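Student project report - Water use in a shared student house
Intro to Environmental Studies, group project, final version
House: Norkivholm (off campus, Gretham side)

1. What we wanted to find out

How much water does a normal student house use and where does it go. We all get told to take shorter showers but most people in the house had never looked at the meter. Some didn't know where it was. (It's behind the washer, you need a flashlight.)

So the question was: which part of the house uses the most, and does it change if you only tell people the numbers? No rules, no timers, no new shower heads. Just numbers on the fridge.

We picked Norkivholm because two of us live there and the landlord company, Amrani, said we could read the main meter and clip a logger on it. Took three emails.

2. The house

Two floors and a basement. Two bathrooms, one kitchen, one washer, no dishwasher. One outdoor tap that got shut off for winter before we started. The upstairs shower is newer. Downstairs one has the old head and everyone likes it better, which turned out to matter a lot.

Water is billed to Amrani and folded into the rent, so people living there never see a bill. We think this is the biggest reason for the results but we can't prove it from one house.

3. Method

Main meter - logger clipped to the dial, a Orkska pulse counter borrowed from the department. Saves a number every minute. It gives total flow only, not which tap.

Paper log - sheets on both bathroom doors, the kitchen cabinet and the washer. People marked the start time and what they did (shower, dishes, load of laundry, toilet). By the end we had 146 usable log entries. We threw out anything with no time on it.

Matching - we put the paper log next to the meter data and lined them up by hand in a spreadsheet. A shower is easy to see, it's a long flat block. Washer is a row of spikes. Toilets are short and all look the same. Dishes are the worst, they look like nothing and everything.

Bucket test - ran each tap fully open into a bucket and timed it, three tries each, used the middle one. Did this so we could check the meter wasn't way off. It wasn't.

The study had two parts. First part, only measuring. Second part, daily total written on the fridge in marker, with a short breakdown by use. Same logger, same sheets. Total run was 34 days, split evenly.

We did the first part in November and the second one carried into December, wich is a problem, see section 6.

4. Results

Total for the busiest day was 1,905 liters. That was a laundry day plus people visiting. Lowest days were when most of the house was away, and we left those out of the averages.

Showers were the biggest use in both parts. Not close. Toilets second, washer third, kitchen last, although kitchen is probably too low because of the dishes problem above.

Longest single shower in the log used 178 liters. Downstairs bathroom, old head. We didn't write down who and the group agreed not to ask.

The downstairs shower ran faster than the upstairs one in the bucket test, and people also stayed in it longer. We expected one or the other, not both. When we asked, people said the upstairs one "doesn't rinse". So a low flow head might save less than the box says if half the house walks downstairs to avoid it.

After the fridge numbers went up:
- showers got shorter for the first week or so, then drifted back most of the way
- laundry loads went down and stayed down. People started sharing loads, we think mostly because the sheet made it obvious who was running the washer half empty
- toilets no change, as you'd expect
- kitchen went UP slightly, no idea why, could be noise

There was also a small flow at night that never went to zero. Showed up on the logger as one pulse every so often, all night, every night. We did the food coloring thing in both toilet tanks and the upstairs one was leaking into the bowl. Amrani fixed it after we sent the graph. New flapper valve, took maybe ten minutes. This probably saved more water than anything on the fridge did and we nearly missed it, since we were only looking at daytime data at first.

5. Discussion

Showing people the numbers did something but not for long, at least for showers. It worked better for laundry. Our guess is that laundry is a decision (do I run it now or wait) and a shower is more of a habit, you're already in there and you're not thinking about a fridge.

The leak is the part we'd tell other students about. If your house has a meter, read it before bed and again when you get up. If nobody ran water and the number moved, something is leaking. Costs nothing.

We also think the class handout puts too much weight on kitchen taps. In our house the kitchen was the smallest piece even if we double it to make up for bad logging.

6. Problems and things we would change

The two parts had different weather and different stress. December has finals. People were home more, slept weird hours, some of them showered at 3 am. Can't separate that from the fridge effect. A better design would swap the order in a second house.

The paper log depends on people filling it in. First week was great. Later on there were whole evenings with water running on the logger and nothing on any sheet. The pen on the downstairs door went missing twice.

The logger clip slipped once and we lost most of an afternoon of data. Taped it after that.

One house is one house. We asked a second place in Gretham and they said yes and then stopped answering.

Two of us live there and knew the point of the study, so our own showers should probably not count. We left them in because otherwise there isn't much data left. Should of planned for this.

7. Pictures
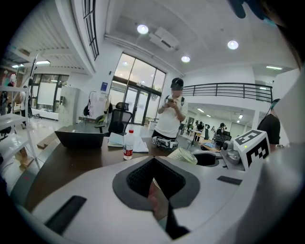
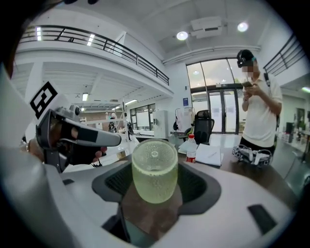

Dark brown table, green cup on its side:
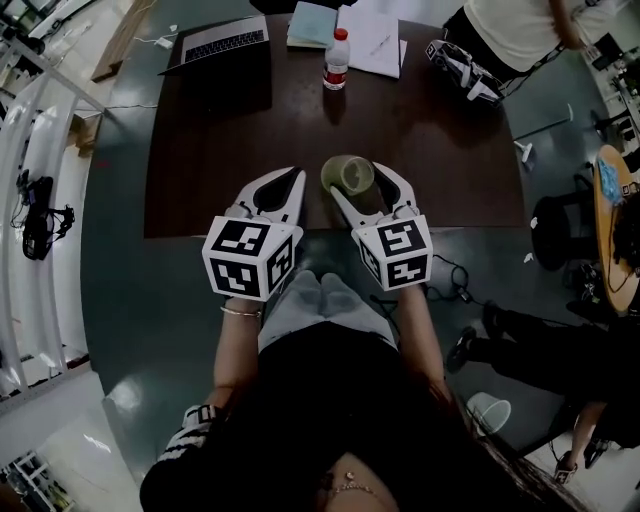
8. Costs

Almost nothing. Logger was borrowed. Bought a bucket, tape, food coloring, markers, and printer credit for the sheets. Amrani paid for the flapper valve. Department wants the Orkska back with fresh batteries so add those.

9. Who did what

Data matching was split between everyone becuase it was too boring for one person. Bucket test by the two who live in the house. Graphs were made in one sitting and then redone when we found out the logger clock was an hour off from the clock change. Report written together, mostly the night before, then fixed up after comments.

10. If someone continues this

- start in spring, not before finals
- put a cheap sensor on each shower pipe so you don't need paper for the biggest use
- try the numbers inside the bathroom instead of on the fridge. We talked about it and ran out of time
- ask the landlord for old bills early. Amrani had them but we only asked at the end and they came too late to use
- check for leaks before you start, or your first part and second part aren't comparable. Ours was fixed partway through the second part, so the night flow had to be subtracted from everything before that date

Spreadsheet and raw logger file are in the class folder. The tab called "final2" is the right one, ignore "final".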